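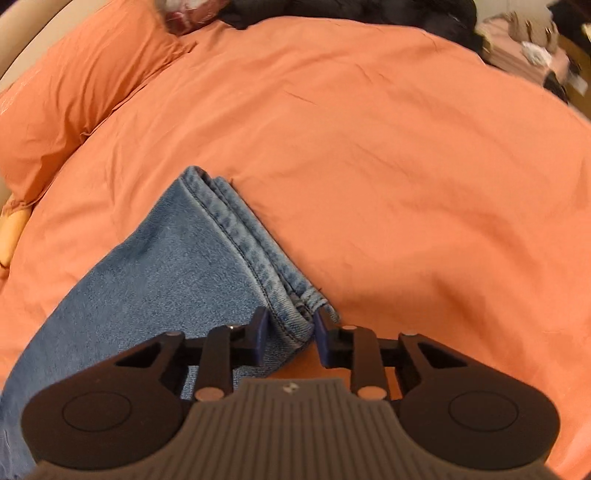

Blue pads on a folded jeans cuff, orange duvet underneath.

Print this page | E-mail this page

Section 4: Setting up and comparing fingertip pads

I wrote this section after swapping pads more times than I care to admit, so it's mostly the stuff I wish I'd had on paper the first time! It covers the hand-held gripper with the two long black fingers. If you're using the Nustgate wrist mount, the pad steps are the same but the cable routing is different (see Section 6).

We have two kinds of pads in the Lurkstead kit bag. The dark blue ones are what I leave on most of the time. The Troltville pads are stiffer and a bit narrower, and they come in the small bag with the spare screws. Try both on your own fabric before you settle on one, because my favorite may well not be yours.

4.1 Before you start

1. Switch the tool off and unplug the cable. I know it's tempting to leave it on between swaps. Please don't.
2. Open the fingers all the way by hand, slowly, until they stop.
3. Wipe both fingertips with a dry cloth. Lint builds up behind the pads faster than you'd think, especially after denim or towels.
4. Look over the silver pins where the links and fingers pivot. They should sit flush. If one is standing proud, push it back in with your thumb, and if it pops out again, put the tool aside and use the other one.

CAUTION: Keep your own fingertips out of the gap whenever the power is on. The tips close harder than they look like they will.

4.2 Fitting the pads

1. Slide the left pad down over the fingertip until you feel it click.
2. Do the right pad the same way.
3. Close the fingers by hand and look at them from straight above. The pads should meet along their whole length. If they only touch at the very tips, one of them isn't seated, so take it off and start over.
4. Plug the cable in, switch on, and open and close the tool 3 times with nothing in it.
5. Check that the Abugri logger shows a width reading that changes as the fingers move. If it's stuck, unplug the cable and plug it back in (this fixes it for me nearly every time).

NOTE: Don't mix pads. I tried one blue and one Troltville just to see, and the fabric crept toward the softer side on every single grip.

4.3 The cuff test

This is my go-to for comparing pads. A pair of jeans on a bed is a great test piece: the leg is floppy, the hem is thick, and the duvet underneath gives way when you press on it. A bare tabletop makes everything look easier.

1. Lay the jeans on the bed with one leg pointing away from the waistband. Fold the hem over on itself so you have a thick bundle to aim for.
2. Bring the tool in low with the fingers open, one on each side of the fold.
3. Stop before you press down into the duvet. You want the cuff between the pads and the bedding left alone.
4. Close slowly until the fabric squeezes up into a ridge. Hold there for a moment and check the view. You should be able to see both pads and the stitching on the hem.
5. Lift straight up until the cuff is clear of the bed, count to 4, and lower it again.
6. Open fully, back away, and refold the hem before the next try.
7. Do 30 tries with one set of pads, then swap and do 30 with the other. Write down every slip, even the little ones.

NOTE: Aim beside the raised seam if you can. When a pad lands right on the seam, the rest of the pad hardly touches the cloth, and the grip feels fine until you lift.

CAUTION: Watch for loose threads at the cuff. Snip anything long enough to wrap around a pivot. I once spent most of an evening with tweezers, picking thread out of a link, and I don't recommend it.

4.4 What I look for

On my own jeans the blue pads did better on the thick fold, and the Troltville pads did better on a single layer. I think the softer surface gives a little around the stitching, but that's my guess and I haven't tested it properly. Thin cotton is a toss-up. With either set, a loose duvet cover can get pinched along with the jeans, so pull it smooth near your target first (you don't have to make the whole bed!).

If the cuff rolls out sideways, you're probably gripping too close to the tips. Go in a touch deeper and try again. If the view looks very curved toward the edges, that's normal for this wide lens, and you don't need to change anything in the camera settings.

4.5 Saving your settings

1. In the logger, open the grip menu and set the closing force. I use 32 for denim.
2. Give the setting a name that includes the pad type. You will forget otherwise.
3. Save, switch off, and open the fingers by hand before you put the tool back in its case. Pads stored pinched together pick up a flat spot.

Related sections
Section 3: Charging and first power-on
Section 5: Checking the camera view
Section 6: Nustgate wrist mount
Section 9: Cleaning and spare parts

Contact | Copyright Lurkstead | Back to top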